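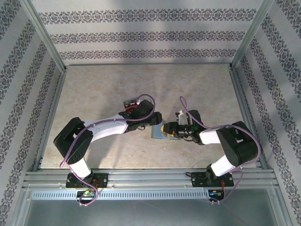 3.2 Retelling and the short pause

I'll admit I went into this part of the study thinking joke length would matter most. Long jokes get mangled when people pass them along, right? So Zoila Puma and I pulled 416 jokes from the Lilto collection, all of the setup-and-punchline kind, and had pairs of people retell them to each other from memory. No joke could run past 2000 characters, which threw out most of the shaggy dog stories (I miss them, and Jairo Valderrama still complains).

We ended up with 454 usable retellings, more than one for some of the favorites. The big surprise was the pause! Tellers who waited a little before the punchline got a laugh even when they'd botched the names, the place, or half the setup. Tellers who rushed got polite smiles, word-perfect or not. Bermúdez argued something close to this for stage comics, and I hadn't expected it to hold for people at a kitchen table.

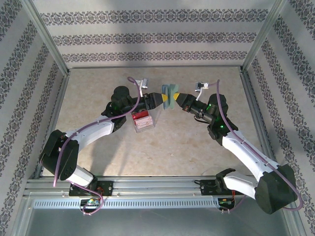
Figure 2. Two robot arms reaching toward each other.

Pairs also shaped each other in ways our coding sheet wasn't ready for. A listener who leaned in early got a slower, fuller telling, and a listener who sat back got the short version. Picture the two arms in Figure 2, each reaching toward the other from its own side, and you've got the posture we ended up coding as "mutual lean." Efraín Espinoza wanted a finer scale for it, but he and I kept disagreeing on the middle values, so we stuck with yes or no.

The Cedgate pairs leaned in more than the Revside pairs did, and I can't say why. They'd been recruited in April through the same flyer and heard the same instructions. Section 3.3 takes up the groaners, which we scored separately.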